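Cerico opens Ocampo lab for two-arm robot demonstration

Cerico held an open day at its Ocampo lab in November, with demonstrations of a two-arm robot intended for bench work and small-item handling. Visitors were admitted in groups of seven, starting at 3 p.m.

The program is led by Lorena Saavedra, who took the groups through the control software, called Porkeo, and then through the handling tests. Porkeo records arm position and gripper state during each run and stores the result as a single file. The library now holds 4000 runs, most of them short pick-and-place tasks on tabletop objects. 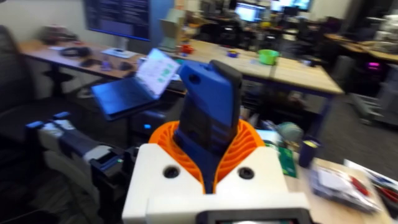
The robot's blue gripper finger in its orange ribbed collar, with the second arm at left and workbenches behind.

Saavedra said the main limit at present is changeover. Switching from one type of object to another still requires new settings for grip force and approach angle, entered by hand. An update to Porkeo, due in six weeks, is meant to load those settings from earlier runs.

Parts supplier Sodidero attended with three engineers and asked mainly about finger wear and replacement intervals. Cerico has not set a replacement interval and said it would publish wear data after the next test series.

A second open day is planned at the same site. Groups can register through the Cerico front office.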